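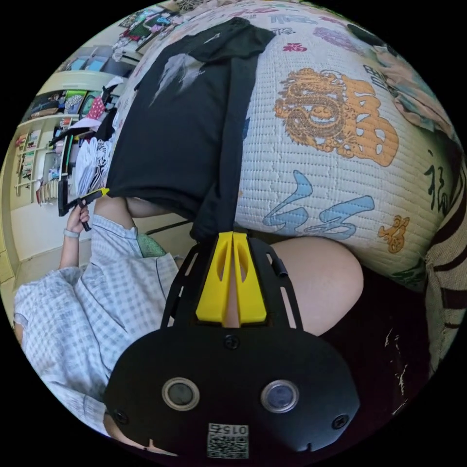 Hi, I'm Malathi Kamath, and I run Deditz, a small company that helps laundries and linen services bring automation into their workrooms without making everybody miserable. I started out folding. Four years at Poojary, a commercial laundry with a lot of hotel contracts, and I can still do a fitted sheet faster than anyone in my family (they've stopped challenging me).

Poojary got its first sorting machine while I was there. It showed up in March with a thick manual and one afternoon of training, and for weeks we all walked around it like it was somebody's parked car. The machine was fine. It was the job around it that had changed, and we found that out one shift at a time. That's pretty much why Deditz exists!

There are 17 of us now, and most of us came off a laundry floor. We work on the handling side of things, meaning picking up, spreading out, straightening and folding. Clothes are hard for a robot! A T-shirt never lands the same way twice, and a long dark one in a heap is worse. People do it with two hands and hardly look, so a lot of our week goes into paying close attention to how hands do it, on tables, on beds, wherever clothes end up.

Our biggest customer is Barance, where 133 people work across two shifts and the folding line we set up gets through 3000 pieces a day. The folders there still fold - the delicate stuff, the odd sizes, anything with a customer note pinned on it. Several of them moved over to running the line, and they got a new pay grade for it, which we pushed for before we signed. Sore wrists come up a lot less in our check-ins these days. Boredom comes up more, so we're trying shorter rotations and asking folks what they think.

I won't tell you every change is a happy one. Some people liked the old rhythm and miss chatting across the table, and I get that, I miss it too.

We also put out Drirketley, our plain-language training course. It has 200 short lessons you can do on a phone at break time, and you can skip around. If you're thinking about automation where you work, or it's coming whether you like it or not, drop us a line. I read the inbox myself most mornings before 8, coffee in hand.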